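Urnari Allotment and Garden Association
Minutes of the general meeting, July 22, 2026

The meeting was opened at 7 p.m. Present were 19 members. The minutes of the previous meeting were read and accepted with one correction: the seed potatoes were ordered from Drodden, not from Bistix.

1. Water
The second rain tank holds 2,300 liters and is connected to the gutter of the tool shed. The members on the lower path asked for a longer hose. It was agreed to buy one before the next dry period. Watering with the hose stays forbidden between noon and 5 p.m.

2. Plots
Of the 66 plots, four are free. Two of them have much bindweed and will be covered with cardboard until spring. The other two will be offered to the waiting list in the usual order.

3. Hens
A member proposed to keep six hens behind the compost bins. There was a long discussion about foxes, noise and who will open the coop in the mornings. The proposal was not rejected, but a written plan is needed for the next meeting.

4. Compost
The delivery from Bistix came late and contained pieces of glass. We will ask for the money back. Please wear gloves when you take from this heap.
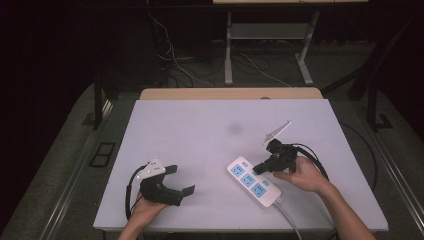
White board on the table, with two black hand-held grippers.

5. Plant exchange
The exchange with the gardeners of Eze will take place in November. Bring strawberry runners, divided rhubarb and currant cuttings, with labels. Last year many pots had no name on them.

6. Other matters
The gate lock is stiff and will be oiled. Zucchini left on the bench by the gate are free for everybody.

The meeting was closed at 8:40 p.m.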